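A Morning Among the Newly Incorporated
Posted 2025-11-06

The Plollen business registry opens its doors to the public once a year, and this time I went, having run out of excuses and having a cooperative of my own whose paperwork has been "in review" since March.

You get in through the side entrance, past a metal detector that objected to my belt and then to me. The tour takes 2 hours. There were more visitors than chairs, which I took as a sign of a healthy economy until I learned that a coffee voucher came with the ticket.

First stop was the filing hall. Limited companies go to the left, joint-stock companies to the right, and cooperatives up a flight of stairs to a room with one window and a radiator. A limited company pays a 400 fee at the counter. A cooperative pays 500, and the guide explained the difference at such length that by the end I had forgotten which one I was angry about. Both fees are due in person, at a cash desk that closes for lunch at the hour most people are free to come.

We were then shown the closures desk. It is quieter than the openings desk and has better furniture. Winding up a firm takes three forms, one fewer than starting one, so the state has at least made leaving a little easier than arriving. The clerk had a stamp for "dissolved" and let a boy in our group try it on a blank sheet. He dissolved it eleven times.

After that came the exhibitors' corridor, where firms from Brukport and Udham had taken tables to meet the public.
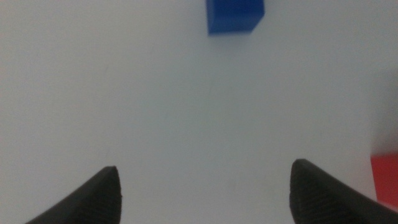
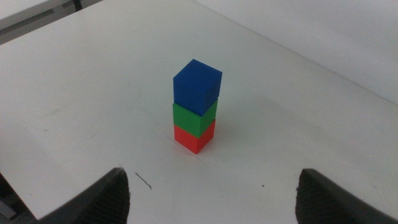
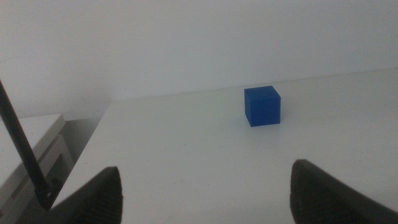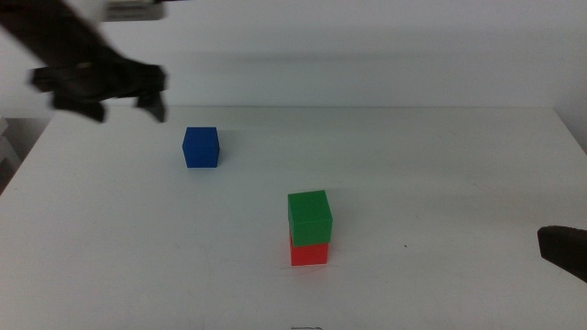
The talk was upstairs at noon. Its title was "The Next Generation of Enterprise," and it consisted mostly of a chart. New registrations went up steeply, closures went up less steeply, and a dotted line carried both of them on to 2063, by which time, if I read it right, every resident of Plollen will be a managing director. A man near the front asked how many of the new firms had any employees. He was told this was a matter for a different office.

I asked about cooperatives. They are counted separately, apparently, and reported in a footnote. I asked to see the footnote and was given the web address of the footnote.

Lunch was from Âu, the noodle place across the square, itself registered last year and, going by the line, in no danger of needing the better furniture. The voucher covered coffee only.

Before leaving I went back up to the room with the radiator to ask after my file. It has moved from "in review" to "under review." The clerk seemed pleased for me. I have been advised to bring a second copy of the founding minutes, signed in blue, and to avoid the lunch hour.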